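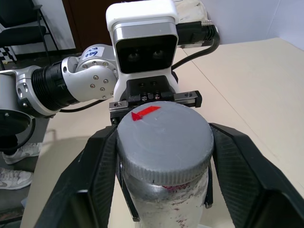

Will Darnell Yazzie be back with Landeck next season?

His agent expects him to reach free agency this summer, and Landeck has made one offer so far, which Yazzie's side turned down in May.

Birsen Uçar has represented the guard for four seasons. She spoke by phone from her office, between calls with two other teams she would not name.

"Darnell likes it there," she said. "His kids are in school there. But he started every game after the break and the offer was for a bench player. We told them that and they said they would get back to us."

They have not gotten back to her yet. Uçar said she isn't worried, and that Landeck's front office usually waits until the draft is over before it talks to its own players.

Yazzie, 29, averaged 15 points in his second year with the team. He also played more minutes than anyone else on the roster, partly due to Everett Begay's knee surgery. Begay is under contract for two more years and is expected back for training camp, and that is where things get complicated. Both men want the ball late in games.

I asked Uçar if the two could play together.

"They did it for six weeks and the team won," she said. "Coach Esposito will tell you the same thing."

Loretta Esposito more or less did. Reached after a morning workout with the summer squad, the Landeck coach said she wanted both guards and had told the owners so.

"I don't do the money," Esposito said. "I gave them my list and Darnell is on it. Everett knows that. We had lunch and talked it over and he was fine."

Szabo is the team mentioned most often as a landing spot. It has cap room and lost its starting point guard to retirement. General manager Kagiso Hendricks was seen at three of Yazzie's last five games, though Uçar said people read too much into that.

"Kagiso goes to everybody's games," she said. "He was probably there for the other team's center."

She did say Szabo had a style that suited her client, with more pick-and-roll and fewer set plays. Onura is also looking for a guard but would need to clear salary first, and she doubts it can do that in time.

Asked for a guess, Uçar said she would put Landeck slightly ahead if it moves on the third year of the deal. Yazzie wants it guaranteed. Landeck's offer had it as a team option.

"That's the whole argument right now," she said. "The first two years we could settle in an afternoon."

Yazzie is at home and working out twice a day. He declined to be interviewed until he has signed somewhere.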